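What I Know About Folding Wheelchairs Now

I have 138 unread emails and a half-painted hallway, so of course I'm going to sit here and write about wheelchairs.

If you missed the last post, I spent a good chunk of December laid up at the Soven clinic over in Jidstead with a hip that had given up on me. I came home with a walker, a bag of exercises on photocopied sheets, and (weirdly) a real interest in the chairs. I'd never looked at one properly before. You see them folded up by the door at the airport and that's it. Then you spend a few weeks getting in and out of one and suddenly you have opinions!

The rooms there are set up pretty simply. You've got the bed with its side rails, and the wheelchair gets parked right next to it. I used to lie there looking at ours and thinking the blue back was the only thing in the building that reminded me of jeans. 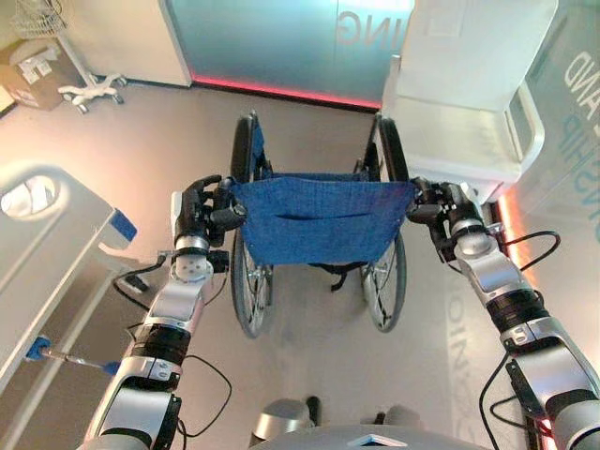

Anyway, the back. It's just fabric slung between two uprights, and I was sure it would be miserable, but it was way more comfortable than the padded recliner my insurance tried to talk me into. It gives a little when you lean. And the pocket! I kept lip balm, a pen and my crossword in the one on mine, and then I'd forget and have to ask somebody to fish them out for me, which got old fast for everybody.

The push handles matter more than I figured, too. The first chair I rented for home was a Marchand, and whoever designed it must have been very short – my sister-in-law was bent over like a question mark the whole way to the mailbox. I sent it back after 5 days. The second one was a Sinari and the handles came up to a sensible height, so we kept it.

Big rear wheels are the other thing I'd hold out for. The little ones are lighter in the trunk, sure, but you can't push yourself, and I wanted to get to the fridge at midnight without waking the house up.

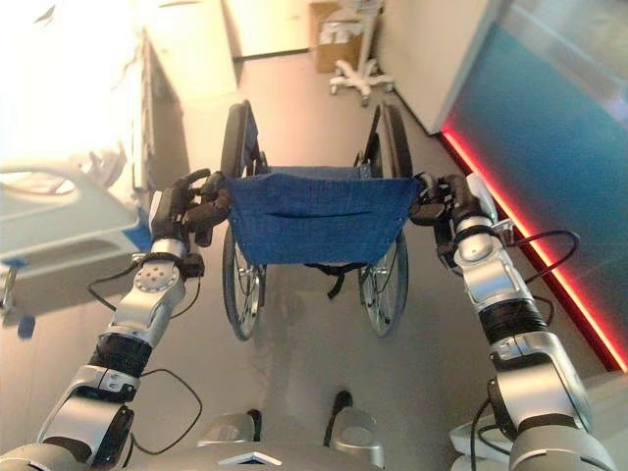 Getting it next to the bed

I got this wrong for ages. You want the chair close and at a bit of an angle, brakes on, footrests out of the way before you even think about standing up. We had 7 tries the first night home and I ended up sleeping in sweatpants because I couldn't face one more transfer.

Clear the floor first. Slippers, phone cords, the dog's rope toy, all of it. And keep the blankets up on the mattress, because a comforter hanging down will find a wheel every single time.
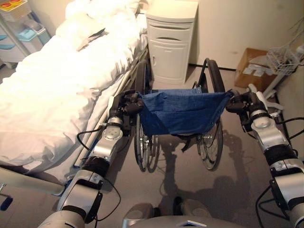

I also moved my nightstand up by the head of the bed, like they have it at the clinic, and it freed up the whole side for the chair. Water, glasses and phone all stay in reach and nothing gets knocked over when somebody swings the chair around.

The Sinari went back last week. I'm on a cane now, and my step counter says 1,601 for today, mostly between the couch and the coffee pot. The hallway is still half painted.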